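Robot Safety Test Technician (fixed term)
Nurkia, Fadmont site
Posted 1 February 2025

Nurkia is hiring a technician to work on the follow-up to a gripper fault found in November. During a bench trial, an arm running our Orkov control software kept closing its gripper after a stop command had been sent. The fingers cracked the rim of a bowl before power was cut at the wall. No one was hurt. Trials on the physical arm are suspended until the fault is understood, and the work has moved to simulation for now.

The contract is 18 months, full time, on site. You will report to the test lead.

Duties
Rerun the 366 logged trials in simulation and note any late or missed stops
Write fault reports that the software team can reproduce
Check stop wiring and force limits before the physical arm goes back into use
Keep the test log up to date

Requirements
At least 3 years of work with robot arms or similar machinery
Able to read and edit Python scripts
Experience with lockout procedures
Clear written English

Experience with the Khamphan simulator is useful but not required. Training is given in the first two weeks.

To apply, send a resume and one fault report you have written, with client details removed, to the hiring office at Fadmont. Interviews include a short practical test. Applications without a work sample will not be read.
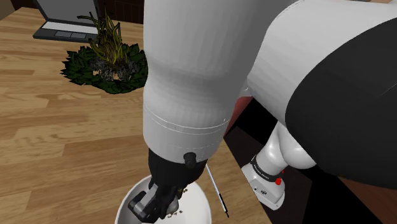 Simulated bowl task with the gripper inside the rim.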